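Dezembro – registo de assistência, publicado pelo responsável do apartamento

Este site utiliza cookies para melhorar a sua experiência. Ao continuar a navegar, aceita a nossa política de privacidade.

Pedido 1355. Estado: reaberto (outra vez).

Sintoma: as almofadas do sofá da sala não ficam no sofá. Uma pessoa senta-se, levanta-se, e a almofada já vai a caminho do chão. O sofá é o modelo Trulach, comprado na Jelínek, e o folheto promete "conforto que abraça". A mim abraça, às almofadas expulsa.

Primeira tentativa: limpar o assento com pano húmido, por sugestão da loja. Ficou limpo. As almofadas passaram a cair com mais elegância.

Segunda tentativa: manta por baixo. Caiu a manta e levou a almofada consigo. Fechei o pedido por cansaço e a loja agradeceu a preferência. 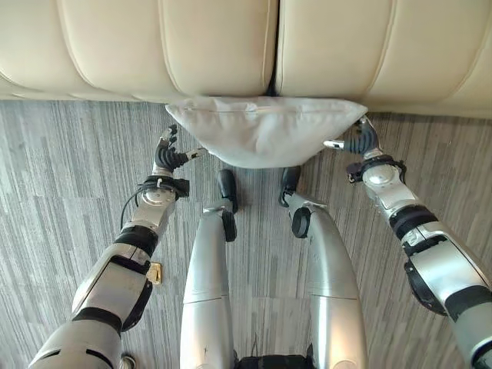
A pele continua a ser a minha principal suspeita. A loja respondeu que o acabamento é o normal e perguntou se o sofá estava nivelado; medi, está. Perguntou também onde vai parar a almofada. Pois bem: a branca está no tapete cinzento às riscas, encostada à base, mesmo em frente da junção entre os dois módulos creme. Os gomos horizontais são bonitos, mas lisos e arredondados, e desconfio que funcionam como escorrega.

Terceira tentativa: tiras antiderrapantes Starkex, 36 cm cada, coladas no avesso de uma capa velha. Segura a almofada se ninguém se sentar, o que limita um pouco o uso da sala.

Resposta da loja às 16h: propõem trocar o enchimento por um de 325 g, "mais estável". Perguntei se o actual era instável. Aguardo.

Nota à parte: o ruído no aquecimento é da bomba Wilo e tem pedido próprio. Não voltem a juntar os dois, por favor – da última vez mandaram-me um canalizador ver as almofadas.

Próximo passo: experimentar uma capa de tecido mais áspero. Mantenho o pedido aberto.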